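Two Arms and a Pile of Laundry

Melahat Oral started the Gezer build in June, on a bench at the Hemgate shared workshop. The aim is narrow: two arms, one white table, one garment at a time, folded to a repeatable outline.

Cloth is a poor fit for position control. A gripper closes on a point that has moved by the time it gets there, and the fold it was aiming for has become two.
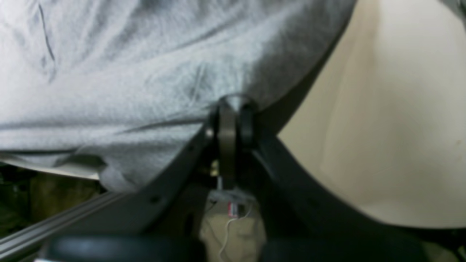 Oral's answer was to slow the last 30 mm of each approach and watch it from the wrist. The controller, a small program she calls Nivent, compares the wrist view with the planned grasp and corrects before the fingers close. Closing force is capped in software.

Thick knits cause the most trouble. Fingers that take a single layer of T-shirt cleanly will pick up two layers of fleece, or slide off the ridge.

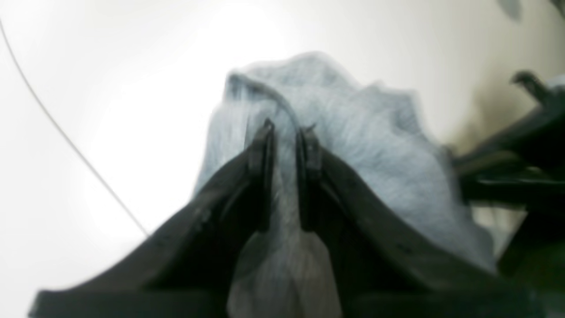
She logs every attempt by hand. The first 200 went into tuning finger spacing; the target is 1000 before any hardware changes. Cable routing has been redone 3 times, mostly to keep the wires clear of the lower joints at full reach.

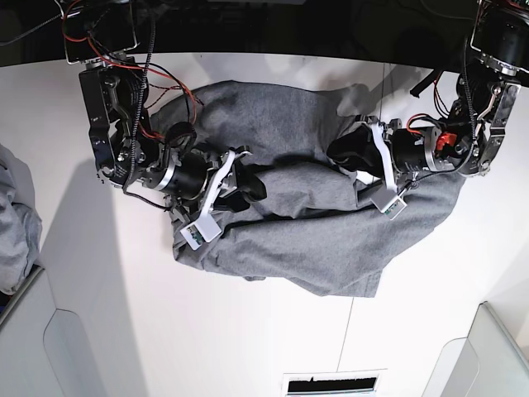
Parts and Files

Drawings for the arm mounts are shared under the name Clalau. The control code will follow once the calibration routine runs without manual offsets.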